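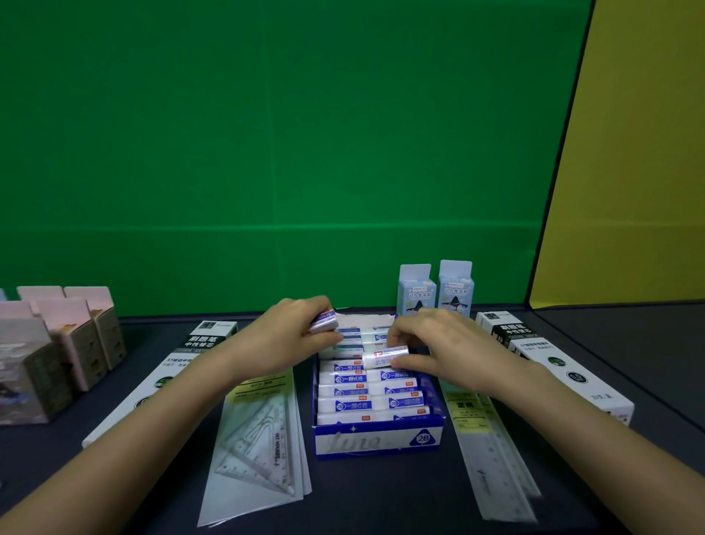
Should we order the second gripper set now or wait for the August budget?

Order it now. The lead time from Breathnach is 33 days, and if we wait we lose most of August.

On Monday, June 11, 2018, the Brungate bench group wrote:
> The Imska quote came in at $500 per finger pair, mounting plate
> included. We need 2 pairs. Ustum is cheaper but does not stock
> the narrow tips. Can this come out of the spares line, or does
> it need its own request?

Spares line is fine for the fingers. The gripper bodies need their own request, on the equipment form, with the Breathnach quote attached.

Small boxed goods are still the first job on the plan, so please get the narrow tips. The wide ones won't go between items that are packed tight. Erasers in their display box are a fair test of that.

Still open: shipping is missing from the Imska quote. Please ask them for it before anyone signs.

Brungate automation purchasing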